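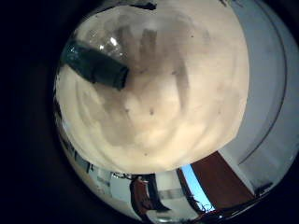

Friday, late afternoon, Prundbridge workshop

Spent most of the day on the sorting bench again, and I'm happier with it than I was on Tuesday. The idea is still to get the odds and ends out of the big Cevex tub and into things we can find again - soft stuff in one place, hard stuff in another, clear wrapping in the bag by the door.

The cream piece is staying out for now. Perrine reckons the grey marks will come up with a soak, and I'd like to believe her, but I've put it on the maybe list until one of us has tried it on a corner. Dark green cylinder goes with the hard things. I had a little think about whether colour ought to matter, and decided it oughtn't, we'd be here till Christmas.

Labels are at 119 now, all in Nuanchan's lovely handwriting. Number 48 is written on two boxes, so please check inside before you trust it! I'll redo the second one when I find the good pen.

Left to do:
small offcuts, left side
the drawer that sticks (candle wax helped last time)
ask Perrine about the Bitar order, 140 bags seems a lot for our shelves

Kettle's been descaled, by the way, and there's half a lemon slice in the tin for whoever's in first.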